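Bed tidying with the hand-held gripper – notebook, 3 February 2022

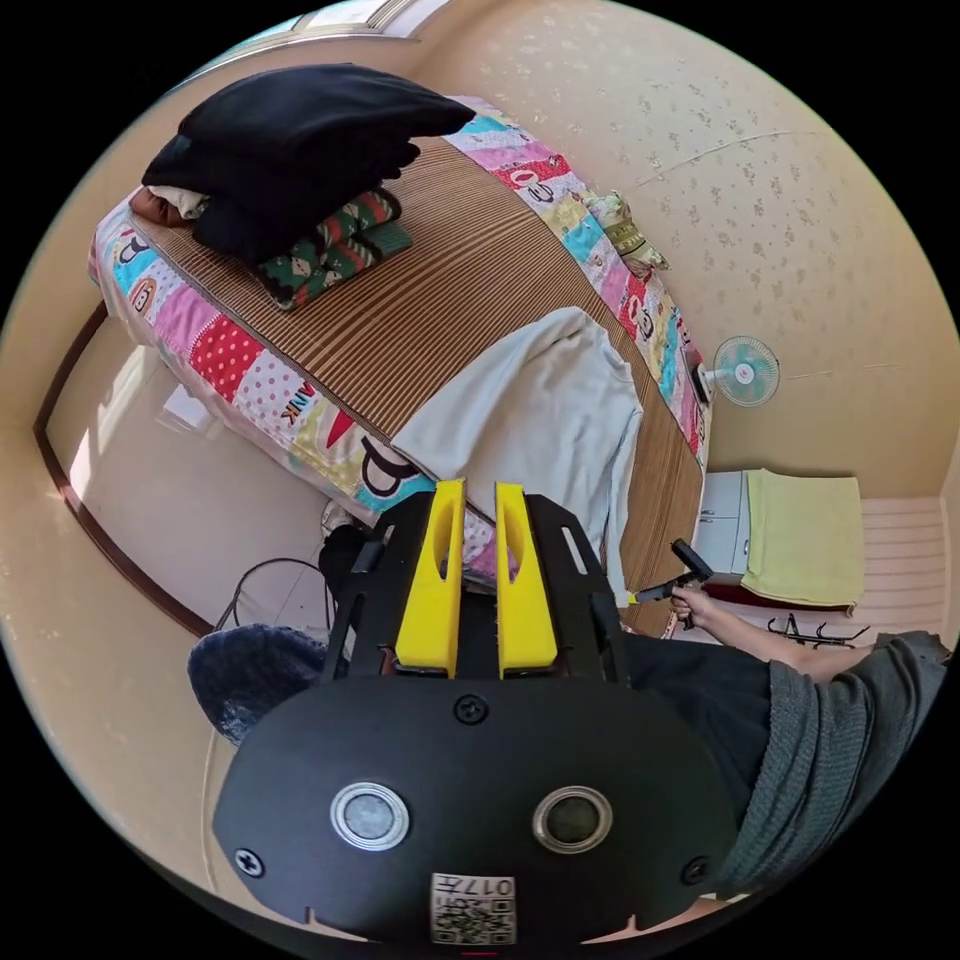
Started on the clothing part of the Ilon task set. The task is written as "pick up the garment from the bed, fold it, put it on the pile at the head end." For now I am only recording the first half, pick up and lay flat, and leaving the fold for when both hands are sorted out.

Recorded 32 takes in two sittings. Threw out 8. Most of those were my own fault: I moved the gripper toward the cloth too fast and tracking dropped when I turned back over the bed. The Wavlow script flags these by itself now, so I don't have to sit through every one. It also flagged a take that looked fine to me. Kept that one aside to check by eye.

Notes on technique, mostly for whoever does the next set:

Come in low and nearly parallel to the bed. If the fingers point straight down they push the fabric into whatever is underneath and close on a fold of the bedding as well. Did this twice with the quilt. The woven mat is better to work on, as it stays put when the fingertips drag over it.

Sweatshirt sleeves are the hard part. If I pick by the shoulder seam the sleeve follows. If I pick by the cuff the body stays where it is and I end up doing a second grasp, and then the take is really two tasks. Agreed on the channel last week that a second grasp is allowed as long as the gripper opens fully in between. I had forgotten that and stopped 7 takes early. They are marked as partial, not failed.

Gripper width calibration: redone before the first sitting, not before the second. Should have been. The closed value had drifted a little by the end. Galtix export lets me put in an offset per session, so I used the value from the end of the second sitting and wrote it in the session notes.

Light: daylight from the window at the head of the bed. Exposure hunts when the gripper swings up toward it. Locked exposure for the second sitting and the clips look more even – leave it locked from now on.

Nyaga loader still refuses folders with a space in the name. Renamed by hand again.

To do:
Check the flagged take.
Rerun the export with the offset and compare finger width on the first and last take.
Record the same task with the sleeves tucked under at the start.
Ask whether we want the quilt changed between sets or kept the same. The October set used plain bedding throughout and I would like at least one batch with a busy pattern in training before we try replay on the arm.
Charge both batteries tonight.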